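Worndale Notes > Make and mend > Around the desk

How to get your cables under control in an afternoon

31 May 2018

I put this job off for most of a year. Every time I hoovered behind the desk I'd snag something, the printer would go off, and I'd crawl underneath swearing to sort it out soon. Well, I've done it now, and it took one afternoon and a pot of tea, so let me save you the crawling!

You'll need a roll of hook-and-loop tape (the double-sided kind you cut to length), some sticky cable clips, a pen, masking tape and a shallow tray or basket that screws under the desk. I got the tray from Todolard, 40 cm long, and it's plenty for a small desk. If you have a big corner one, buy two.

Start by switching everything off and shutting the computer down properly. Then label before you unplug. I know, it's boring, but wrap a bit of masking tape round each cable near the plug and write what it's for. Do the other end as well. I skipped the other end the first time and spent ages tugging leads to see what wiggled.

Now pull the whole lot out and lay it on a table. You'll find a few that don't belong to anything. Mine included a charger for a phone I gave away and a very long aerial lead. Put those in a box, not back behind the desk.

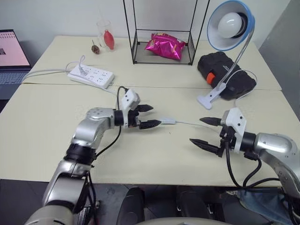 Mihret Negussie told me I should wipe each one down with a barely damp cloth before going any further, and feel for nicks and kinks as I went. Good advice, and I found a lamp flex with a split near the plug, so that went straight in the bin.

Next, coil the slack. Don't wind it round your elbow like a washing line, it puts a twist in. Make loose loops the size of a saucer, letting the cable turn the way it wants to, and fasten with a short strip of tape. Snug is fine, tight isn't. Leave mains leads in big loose loops, and never coil up the lead of anything that heats up.

Fix the tray at the back of the desk, drop the extension block in, and plug things in one at a time. Check your screws are shorter than the desktop is thick (ask me how I know). The clips go along the back leg, so everything comes down to the floor in one line. Wipe the leg first or they'll be off by morning.

Last thing, leave a bit of give on anything that moves. My monitor swings round, and on my first go I'd clipped its lead so short that it pulled out when I turned the screen.

More in Make and mend
Quietening a squeaky office chair
What to keep in a kitchen drawer toolkit
Fixing a wobbly shelf
Re-covering a lampshade

Comments

Nigatu
Freezer bag ties work just as well as the tape if you've got a drawer full of them, and we all have.

Pruney
Did you screw the tray into solid wood? My desk is that honeycomb stuff and I'm a bit nervous.

Nigatu
Pruney, I used a clamp-on one for mine. Holds fine so far.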